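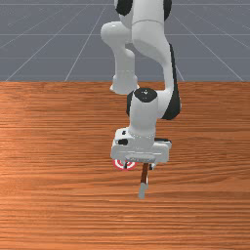 Simulated arm, simulated table, real invoice. Trying out Cument this month. Thread.

1/ Cument is a subscription robot simulator. You get an arm, a table, a stack of practice tasks and a dashboard that grades you. I paid for the small plan with my own money, so every complaint in here is fully funded.

2/ The task in my screenshots is their tool task. Arm holds a stick-shaped tool with a brown handle and a gray tip, there's a red and white bullseye on the table, and you get to teach it manners. The docs call the thing in the gripper "the implement." I've been calling it the hammer. Support calls it the hammer too, so I feel we're winning.

3/ Install took me 50 minutes. The website says 4. I assume the website already had the drivers.

4/ Once it's running, though, it's pretty nice. The arm moves like an arm. You can drag the camera wherever you want, pause mid-reach, back up, change one setting and go again. I've used simulators where pausing was a paid feature.

5/ The wood grain on the table is much fancier than the floor, which is gray with a grid on it and goes on forever. Somebody at Cument loves that table. I'd have put those hours into the error messages.

6/ Speaking of which. My favorite so far: "Grasp invalid (valid)." I wrote to support. They said it's a known issue and that the grasp was valid. Or the other one. I've read the email a few times.

7/ Pricing, which is why half of you are here. Small plan is $90 a month and gets you 1,000 runs. A run counts the second you hit start, including the ones where you forgot to load your policy and the arm just stands there thinking about its life. I donated a fair number of runs this way.

8/ Runs don't roll over. I asked. I got a very friendly no.

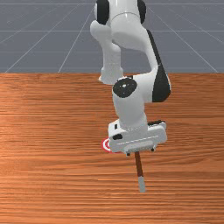 9/ The part I'd keep paying for is the replay tool. Every run gets saved, and you can scrub through it with the joint angles and gripper force plotted underneath. I'd been blaming my controller for a wobble near the end of the reach. Spent one evening in the replays and found I had the wrist limit set wrong in my own config file. Great feature. Terrible evening.

10/ The tilt of the tool in the grip is a slider. Start position of the arm is a slider. Where the target goes is a text file you edit by hand, with tabs, and if you use spaces it quietly ignores you and puts the target back at the default spot. Ask me how long I thought my target randomization was working.

11/ Grading: you get a score per run and a letter for the whole batch. I have no idea how the letter is worked out. I got a B for a batch I'd have been embarrassed to show my mother, and a C for one I was proud of. The raw numbers export fine, so I ignore the letter, like I did in school.

12/ Someone's going to ask about Brito. I had Brito for most of last year. Cheaper, uglier, exports everything, and the contact physics felt like stirring pudding. If you mostly do pick and place with boxes, stay on Brito and buy yourself lunch. For anything where a tool has to meet a surface, I like Cument better.

13/ And no, I haven't tried Ivine. The demo request form wants my company size and the smallest option is bigger than my building.

14/ Does any of it carry over to a real arm? Don't know yet. There's an arm at the shared shop in Penville I can book in July, and I'll run the same policy there and report back. My deposit covers scratches. I checked before I wrote post 14.

15/ Where I've landed: good simulator, great replays, docs written by someone who was being chased. I'm keeping it for another month. If they ever stop charging for the runs where nothing moves, I'll say something nice without a comma after it.

16/ Edit, several people asking: yes, it runs on a laptop. The fan will let you know.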